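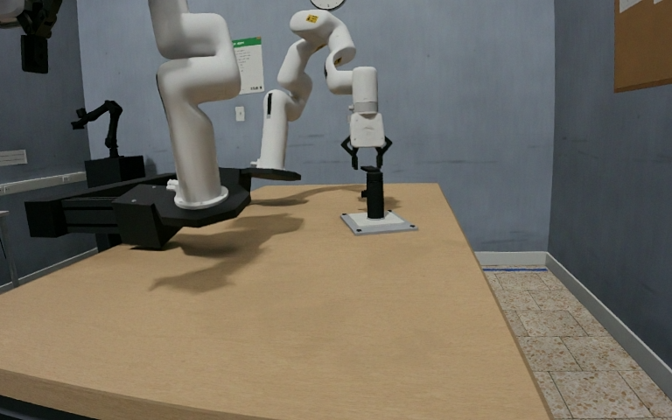 *Light wood table, two white arms*

**Rental ticket: Putico cold water pressure washer, surging / no pressure**
Opened 22 April 2024, Pryor yard
Logged by: Yulan Qian
Status: closed, see bottom. Unit back on the line, deposit question still with the office

**Customer complaint**

Picked up in the morning, called before lunch. Engine starts fine, wand pulses, strong-weak-strong-weak, then drops to garden hose pressure. Job is a driveway and a long fence on Visine Court. Wants a swap or money back. No swap unit in Pryor, other Putico is out till the weekend.

**On the phone**

- Fuel valve on? yes
- Choke off once warm? yes, after I asked
- Nozzle clicked all the way in? says yes
- Which nozzle? "the black one." That's the soap tip. Soap tip = low pressure, always. Had him go to the yellow (15 degree).
- Better, but still surging. So not only the tip.
- Hose length from spigot to machine: 80 ft, and it's his own hose, the skinny kind
- Any other water running? Sprinklers on. Asked him to shut them off. Small improvment.

Told him trigger held open, engine OFF, water on, let it run till no more spitting. He hadn't purged it at all. Purge steps are on the tag zip tied to the handle, tag was missing when it came back (see below).

Called again an hour later. Good for 9 minutes then surging again. Told him shut it down, don't run the pump starved, bring it in or wait for me. He waited.

**Site visit**

Brought: our fat hose, spare inlet screen, o-ring bag, gauge, second wand.

1. Inlet screen. Packed with grit. Rinsed it, looked torn on one side, put in the spare.
2. Swapped his hose for ours. Surge slower now but still there.
3. Bucket test at the spigot. Slow fill, slower than I'd like. Spigot handle only open part way, stiff. Opened it up the rest with pliers, ask before you do that, I did.
4. Second wand. No change, so wand ok.
5. Gauge on outlet. Needle jumping with trigger held steady. Unloader, probably. Was hoping not.

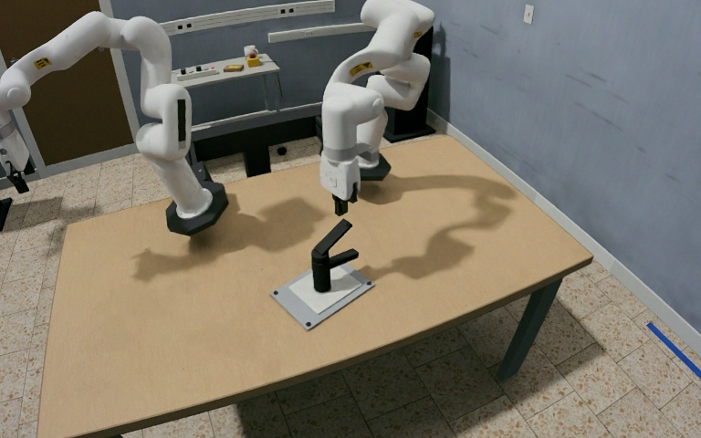

Water supply, since it came up again. Customer had wanted to run the washer from inside the house because the spigot is on the wrong side for the fence. Said no. The pump wants a real outdoor spigot with hose threads and full flow, and a sink is not it, adapter or no adapter. He pushed on this so I'll put it here for whoever gets the next call: if what they've got is a single-lever faucet, don't talk them thru adapters. Tell them spigot, or rent the transfer tank. Somebody at the counter has been telling people "any faucet works" and it's not on our sheet. Ran him a second length of our hose around the house instead, no charge.

**Back at the yard**

Took unit in after he finished the driveway on my loaner (the small electric, fence has to wait).

- Pulled the unloader. Piston sticky, o-ring flat on one side, bit of scale. Cleaned, greased, new o-ring. Better, not right.
- Ordered unloader kit from Hustitz. First one came with wrong thread, sent back. Second one right.
- Installed, set per the sheet, gauge steady. Ran it, trigger on, trigger off, let it sit in bypass a bit, back on. No surge.
- Pump oil milky. Changed it. Last change written in the book is July so it was way over due.
- Checked thermal relief, not dripping.
- New laminated purge tag, new tip set. Yellow tip came back with a pebble in it, which didn't help either

**What it was**

Unloader mainly. Clogged screen and skinny hose on top, plus no purge. Any one of them you'd get some pulsing, he had the lot.

**To do**

- [x] Unloader replaced
- [x] Oil
- [x] Purge tag
- [ ] Inlet screens, order 6, we're out after this one
- [ ] Counter: ask about water source BEFORE it goes on the trailer. Outdoor spigot? how far? what hose?
- [ ] Counter: send our hose with every washer, stop letting people say they have one
- [ ] Soap tip goes in the bag, not on the wand. Whoever preps them keeps leaving it on
- [ ] Check the other Putico when it gets back, same age, same unloader

**Billing**

Customer charged half day on the washer, loaner free. He's asking for the whole thing back. I'm ok with it, screen should of been caught on check-in. Not my call tho. Damage waiver doesn't come into it, nothing he did broke the unloader.

**Update**

Went out again to another customer, deck job, spigot and our hose. Came back clean, no complaints, screen clear. Closing. Hustitz credit for the wrong kit hasn't shown up yet, will chase it on the parts ticket.

YQ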